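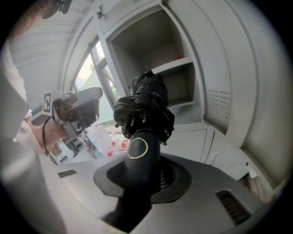 ## Keeping hand-held grippers tidy in a shared workshop

Notes from the bench at Drandgate, for anyone joining the gripper build.

- Clear a metal cabinet shelf before you start. Small parts left at the back get knocked down behind it.
- Open the cabinet door fully and check it stays put. Ours swung back on Xiaoyan Luo and cracked a shell.
- Leave some slack in the cable at the wrist, then tape it to the shell – a tight cable pulls out of its plug when you turn your hand.
- Stick square markers on a flat side and rub them down from the middle. Matt paper reads better than gloss near a window.
- Wipe vents and slots with a dry brush. No sprays.
- Practise on cloth early. Black fabric is hard going, and beaded or knotted edges catch in the fingers. Fold them inwards first.
- Keep white jugs and red-capped containers on the far bench, well away from anything with a battery in it.
- Write the screw sizes inside the lid of the Hustel box. Nataša Đorđević has the spare 80 mm bolts.

Flat cardboard can go under the cabinet until December, then it all has to be cleared.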